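Vertical stack tiling
1 min read

Vertical stack tiling is a wall pattern in which narrow rectangular tiles stand on end, with the side joints of each course kept in line with the next. It is common behind kitchen sinks. Tiles 300 mm tall need few horizontal joints.

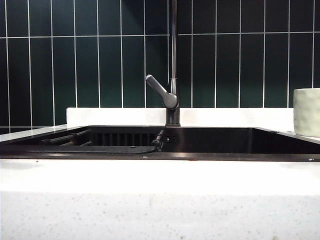 What grout is used behind a sink? Cement grout with a sealer, or epoxy grout where splashing is frequent.

Pale grout on dark glazed tile makes small errors in alignment easier to see.

4 comments · 238 shares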